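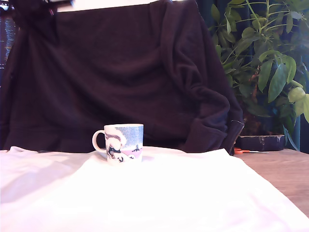
Figure 3. Ceramic mug with printed illustration, standing on a white cloth.

3.2 Measurement of tabletop sound in the open-plan rooms

Reverberation time was measured in both study rooms at the Trarwood library, with the furniture left as found. The larger room has a volume of 300 cubic metres and a flat plaster ceiling. The smaller room, at 136 cubic metres, was fitted with absorbent ceiling panels during the Prarkdale refurbishment. An omnidirectional source was placed in two positions per room and decays were recorded at six microphone positions, none closer than one metre to a wall.

Impact sounds from crockery and cutlery were treated separately. These are short events with most of their energy above 1 kHz, and an average level over several minutes hides them almost completely. We therefore logged maximum levels with the fast time weighting, using an Ishida meter at seated ear height, and kept the recordings so that doubtful events could be checked by listening. In total, 52 events were retained for the larger room. Events that overlapped with speech or with the door closer were removed - the door closer was the more common problem.

Background noise in the smaller room was controlled by the ventilation, which could not be switched off before 6 pm. Octave-band levels were taken with the fans running and again in the evening, and the evening values are used in the remainder of this section. A low-frequency tone from the supply duct remained audible at two positions. It falls below the bands considered here and no correction was applied.

Predicted decay times were calculated in Idov from the surveyed geometry. Absorption coefficients for the carpet and plaster were taken from the program's own library. The upholstered chairs were modelled as a single absorbing plane at seat height, as in our earlier work on classrooms.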